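Ticket 528
Subject: Wire sorting task, picks fail out of the bin
Project: Drenine (two-arm bench, sim build)
Opened by: Gaurav Dubey
Status: Open
Priority: Normal

Summary

Right arm goes down to the bin, closes, comes up with nothing. Or comes up with the lot. Want one wire at a time. Customer is Zometti, they do small repair jobs and want the offcuts sorted and the good lengths wound back on a spool. Boring job, people hate it, so fair enough.

Steps to reproduce

Load the wire bench. Default bin, default wires. Start the pick routine on the right arm, left arm parked. Let it run.

Expected: one wire lifted clear, held up for the left arm to take.
Got: see log.

Log

09:40 Stock settings. Empty gripper, six tries in a row. Fingers close above the wire every time, looks like a height problem.

09:55 Dropped the target height a touch. Now it hits the bin floor and the run stops on the force limit. Put it back halfway.

10:20 Halfway is better. Got a blue one up, then lost it at the rim. Again, same place. The wire bends over the rim and drags itself out of the fingers.

10:50 Changed the approach so it comes in over the back edge and not straight down the middle. More room for the wrist. First clean lift of the day, yellow. Couldn't repeat it.

11:15 Tangles. Once two wires cross, the planner still treats them as two seperate things and picks the nearer end. Pulls both. No fix from me, this needs Gunawan (the grasp planner) to know what's on top of what.

11:40 Rotated the bin on the table in case the sides were in the way. Bit better at the corners. Left it like that.

12:05 Friction on the wire jackets was set to the same value as the bin. Who did that. Raised it. Slipping at the rim mostly gone.

13:30 After lunch. Paused a run part way through for the ticket. Right gripper low at the bin, left arm up out of the way, spool still bare. Same layout as the Zometti sketch, give or take the furniture.
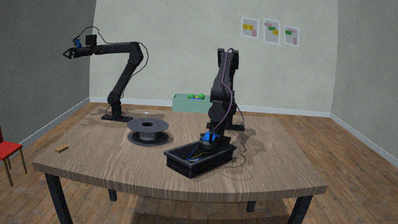 Babita Bhatia, 13:52
Before you spend the afternoon on friction, can we ask if this is worth a robot at all yet? I timed myself at the real bench on Saturday with a handful of offcuts. Two minutes, sorted by colour, kinks pulled straight, bent ones chucked. I wasn't even looking half the time. Your arm needs that long to decide where to put its wrist. I'm not against it, I'd love never to touch that bin again, but Zometti are going to compare it with a person and we should have an answer ready. Also the winding. Has anyone tried the winding?

Gaurav Dubey, 14:10
Not tried winding, no. Can't wind what I can't pick up. Fair point on time. My answer would be that it can run overnight and be slow, as long as it doesn't need somebody to come and untangle it. Right now it does.

Babita Bhatia, 14:16
Then overnight is the test. Forget speed. How many hours before it gets itself stuck? Vomik had the same trouble with the sock folding demo, lovely for one sock, then a pair came up stuck together and it stood there till morning.

Gaurav Dubey, 14:21
OK. Will log time to first jam from now on.

14:45 First long run, new friction, angled approach. Jammed after 9 minutes, two wires crossed, force limit.

15:20 Added a shake. If the lift weighs more than one wire should, open the fingers just above the bin and go again. Crude. Works more than I thought it would.

16:05 Second long run with shake. Up to 6 clean picks between drops, then a yellow one went over the side and the arm carried on as if it had it. It doesn't check the table, only the bin. So anything dropped outside is gone for good. A person would just pick it up!!

16:30 Asked for a check on the gripper camera before it moves off. Babita says put it in as a seperate ticket, so will do.

Where it stands

Picking single loose wires: ok, slow.
Crossed wires: not ok. Waiting on Gunawan.
Dropped outside the bin: not handled.
Handover to left arm: not tested.
Winding: not tested.

What I'd tell Zometti today: it can take the easy ones off the top and leave the nest for a person. Saves a bit of work, not the job. Babita wants that in the email word for word.

Next: overnight run with shake on, friction as is, bin angle as is. Pls don't touch the bench settings till I've pulled the logs.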